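4.2 Clearing the table: what people do with the bowls

I should say at the start of this section that I never planned to write about bowls. The study was meant to be about tablecloths (see section 2 for how we ended up with so many of them) and whether a busy print changes the way people set out and clear a small table. But when I sat down with my notes from the 14 households in Davton and Tagle, bowls were on nearly every page. Plates get stacked. Cups go to the sink in ones and twos. Bowls get moved, tipped, put back, moved again, and they spend far longer on the cloth than anything else does.

Part of this is down to the bowls themselves. The households had been using light white ones, and a light bowl behaves differently from a heavy one when you go to pick it up by the rim. A stoneware bowl stays flat until you've properly got hold of it. A light one starts to lean as soon as you touch it, and lots of people simply let it go over on its side and carry on from there. I'd written "tipped, left" in the margin so often that by the second week I was just putting a T.

The other part is the cloth. We had asked each household to keep whatever they normally had on the table, and what they normally had was rarely plain. Starfish, roses, strawberries, teacups, wrapped presents, all on the one checked cloth in the case of Figure 3, and I'm very fond of it. A print like that does something odd to small flat things. A clear lid lying on it more or less lets the pattern through, and you can clear a whole table and still leave the lid behind. White bowls have the opposite problem, in that they show up well on the sandy squares and rather less well on the pale ones.
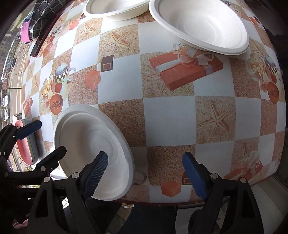 Figure 3. White moulded bowls on a printed tablecloth, one tipped against the blue pad of a gripper, with a small clear lid near the table edge.

Erlinda Cabrera, reading a draft of this section, wrote back that I was blaming the cloth for what was really a matter of stacking. In her view people leave bowls till last because bowls of different sizes won't sit inside each other in any old order, so you have to find the biggest one first, and a person with a table to clear would sooner do anything else. She also thought I should have asked about lids separately, and that a lid with no pot to go with it is already halfway to being rubbish in most people's minds.

I went back to the notes with that in hand and I think she's right about the stacking, or at least right about half of it. In the households with bowls all of one size (there were 8 of those) the bowls went off the table in one go, usually early. In the mixed ones they hung about. What her account doesn't cover is the lids, which got left behind just as often in both groups, and the forgetting was noticeably worse on the patterned cloths. So I'd like to keep my cloth, please, for the lids, and hand her the bowls.

There is a further point about the shape of the table. Most of the tables in Tagle were round, and on a round table nobody has a corner to push things into. On the square ones in Davton a stack would start in a corner as if by agreement. On the round ones it started wherever the biggest bowl happened to be, and the other things came to it — which fits what Erlinda said very nicely. If the biggest bowl was near the middle, clearing was quick. If it was towards one side, people reached across, and reaching across is when cloths get pulled.

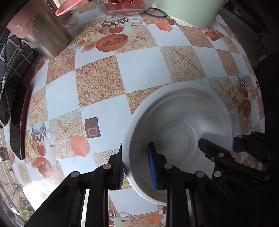 Reaching also explains a habit I had down as untidiness until quite late on. Things that live on the table (tins, canisters, the tray with the sugar on it) get shoved to the back before clearing and then never come forward again. One woman in Tagle told me her tin had been at the back since March and that she'd stopped seeing it. I asked whether it was in the way, and she said only when she changed the cloth. The Jolano cloths, being stiffer, were changed least of all, and the Lusen ones most, though I wouldn't lean on that too hard as we only had 2 households with Lusen.

I haven't tried to time any of this. Section 4.3 takes up the cups, where the numbers are better and the sizes much less of a nuisance.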